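Why Does a Syringe Come in Its Own Little Packet?

Have you ever had a shot and heard a crinkly ripping sound first? That was the nurse opening a packet – and that packet has a big job to do!

Germs are tiny living things, far too small to see. They sit on tables, doorknobs and even very clean hands. Most do no harm, but doctors don't want any of them on a syringe. So the syringe is sealed up and then every germ on it is killed, often with a special gas. When that's done, we say it is sterile (say it like this: STEH-ruhl).

Now for the clever part. Many packets have clear plastic on one side and paper on the other. The plastic lets you see what you've got. The paper has holes so small that gas can pass through, but germs get stuck! To open one, you peel the two sides apart, a bit like a banana.

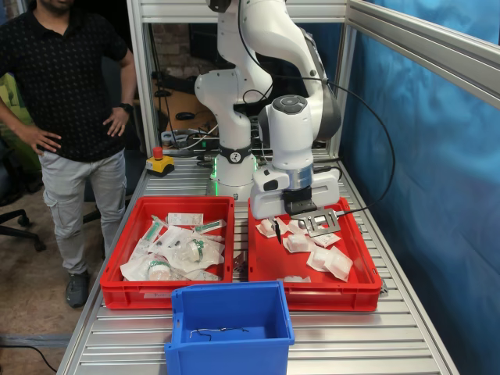

Red crates on a roller table. Look for the green caps on the syringes!

Hospitals use piles and piles of these things, so sorting matters. Crates are great for it. Big packets can go in one and small pouches in another, and a roller table makes even a heavy crate easy to push. Give it a nudge and off it glides!

Colors help too. A bright cap or band is quick to spot when you're in a hurry, but people still read the label every time.

What if a packet has a rip in it? Then it can't be used on a patient, even if the rip is teeny – germs don't need a big door.

Try it at home: seal a dry cracker in a zip bag and leave another on a plate. Wait 13 days. Which one is still crunchy? (Don't eat them!)

Written by Ildikó Illés

More to explore
Why do bandages stick?
How soap chases germs away
What's inside a thermometer?
15 amazing facts about your skin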